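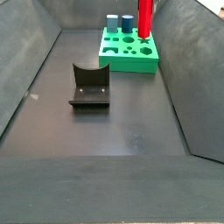 Lesego Masilela writes that she has washed the same storage bin every June, it looks fine when she puts it away, and by the time she takes the lid off again it smells like a wet basement. Is it the bin or the soap?

Usually it's neither one. A bin that goes back on the shelf slightly damp will smell, whatever you washed it with. Water sits in the corners and under the rim long after the floor of the bin feels dry. Wash it in the morning, stand it on end with the lid off, and don't put anything back in until the next day.

Home & Garage > Storage
4 min read | 41 shares

Washing

Empty the bin completely and tip out the grit before any water goes in. Grit is what scratches. A brush attachment on the vacuum works better than shaking, especially on bins that have held tools or potting soil.

Use warm water and a squirt of dish soap. Start with the walls and finish with the floor so you aren't dragging dirty water over a part you've already done. An old toothbrush gets into the seams. Rinse twice. Soap left behind turns into a sticky film, and the film picks up dust faster than the bare surface did.

For smells that stay after drying, sprinkle baking soda over the bottom, put the lid on and leave it overnight. Vacuum it out and wipe with a damp cloth. Crumpled newspaper also works, although it takes a few days and light-colored bins can pick up ink. 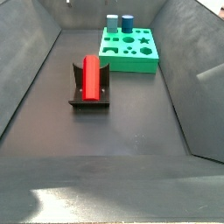 Scuffs need a different approach from dirt. Rub one spot with a damp finger first. If the mark moves, it's dirt and soap will take it off. If it stays, try a paste of baking soda and water on a soft cloth, with light pressure. Dark finishes are harder to judge than pale ones. On a dark gray bin like this, the fainter streaks and smudges near a bright patch of glare are easy to miss, so turn the bin and look at it from another side before deciding it's clean. Skip scouring powder on anything matte. It leaves a shiny patch, and there's no getting the old finish back.

Melamine sponges are also abrasive. They're fine on a glossy lid, but try them on the underside first.

Stickers and tape

Warm the label with a hair dryer on low and peel slowly from one corner. Rub the leftover glue with cooking oil, wait ten minutes, then wash with dish soap. Nail polish remover can cloud or soften plastic, so keep it away from bins you care about.

Putting things back

Heavy items go on the bottom, and nothing wet goes in at all. Sort by when you'll need it – camping things together, paint supplies together – and write the contents on two sides so the label still faces out when someone turns the bin around.

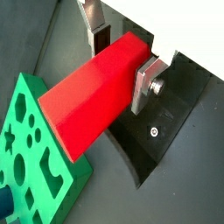 Tapered red block, cut square at the narrow end.

Loose blocks and offcuts get a quick wipe before they go back in. Dust from them ends up in the corners otherwise, and you'll be doing the toothbrush job again. Let painted pieces dry fully, or they can stick to whatever is underneath.

Leave a little space under the lid. An overfilled bin bows at the sides, and then the lid never closes properly again.

Tagged: cleaning, storage bins, garage
34 comments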